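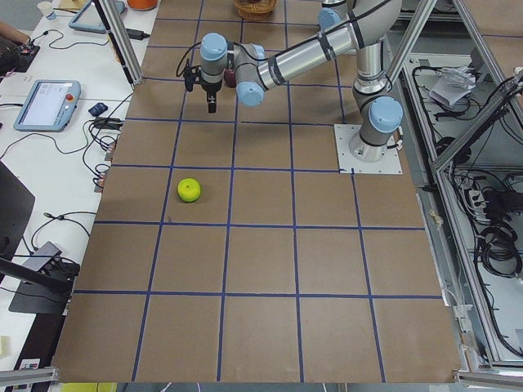

*One lime (I think it's a lime!) on the blue-taped board, basket up at the top.*

July, teatime. Spent far too long on fruit today and my head's full of it. The yellowy-green one looked so lonely in its square, all that brown board to itself, and I got rather fond of it. Svitlana says it's a small lemon that hasn't made its mind up. We argued over that for the whole tea break and she won, as usual.

I do love the wicker basket, must ask where it came from as I want one for the onions at home. Gatthorpe market maybe? They had up to 19 sorts last summer. Need to buy limes too, and ring Sharada about supper.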